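Home | Forums | Kitchen & Table | New Posts | Search | Log In

Drying patterned bowls on edge - bad idea?

runar_fan
I bought a mixed lot of patterned ceramic bowls from the Szénási outlet in February. They were sold as seconds, every one a different design. I wash them by hand and stand them on edge in a wire rack next to the sink. Two now have small chips on the rim and I can't tell if the rack is doing it or if they came that way. How is everyone else drying theirs?

Andor Kerekes
On edge, same as you, for years. The rack is rarely the problem. Chips come from putting a bowl in the slot with one hand while you hold another bowl in the other hand. Check whether the chips are in the same spot on both bowls. If they are, look for a bare piece of wire at that height.

dishpan186
I disagree. Bowls are not plates. A plate slot is made for something flat, and a deep bowl leans over and rests its rim on the next bowl. I dry mine upside down on a towel and have not chipped one since I started.

Andor Kerekes
Upside down on a towel traps the steam. I tried it with a set from Fetatmont and the insides were still wet the next morning. The foot ring also holds a puddle.

dishpan186
Then prop one side up on a wooden spoon. It takes a second.

runar_fan
My counter is 6 inches short of fitting a towel and the rack together, so a towel means putting the rack away every night. I'd like to keep using the rack if I can.

tilefloor
I use a rack too, plain black wire. Big bowls go in with the inside facing out so I can see if I missed anything. Mine have zigzags and diamonds all over and dried sauce hides very well in a pattern like that. 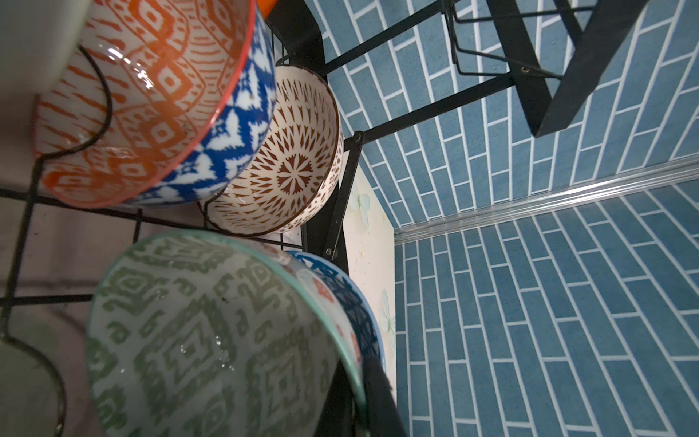
Can you dry bowls in a rack that only has plate slots?
Skip every other slot and lean each bowl back against the wire, with the foot side toward the divider. Shallow bowls do fine this way. Very deep ones are better off upside down on the top level, if your rack has one.

runar_fan
Skipping slots makes sense. I've been filling every one. How many can you fit that way?

tilefloor
Depends on the rack. I'd do two loads and dry the first one with a towel before I overfilled it.

glazed_over
Question for the original poster. Do the chips show bare clay or is the glaze just rough? On seconds you often get spots where the glaze pulled back from the rim in the kiln. It looks like a chip but the edge is smooth when you run a fingernail over it.

runar_fan
Checked. One is smooth, so I guess it came that way. The other one is sharp and white.

glazed_over
Then you have one real chip. I'd stop eating out of that one and use it for keys or onions. You can take the sharpness off with fine wet sandpaper but the bare clay will still soak up water and stain.

dishpan186
So one out of two was the rack.

Andor Kerekes
Or the faucet. Or the sink. I hit more bowls on the faucet than on anything else. A rubber mat in the bottom of the sink did more for mine than changing racks. I had a Drerkivier rack with coated wire and the coating split at the ends after two years, so look at the tips before you blame the slots.

runar_fan
The coating is split on two of the prongs, right by the slot where I put the blue bowl. I've ordered some rubber tips. I'll leave gaps from now on and put a mat in the sink as well.

tilefloor
Get the tips that go on hot. The push-on kind end up in the drain.

dishpan186
Still say towel.

Page 1 of 1 | Reply | Subscribe to thread
Contact us | Forum rules | Copyright Kitchen & Table Forums | Back to top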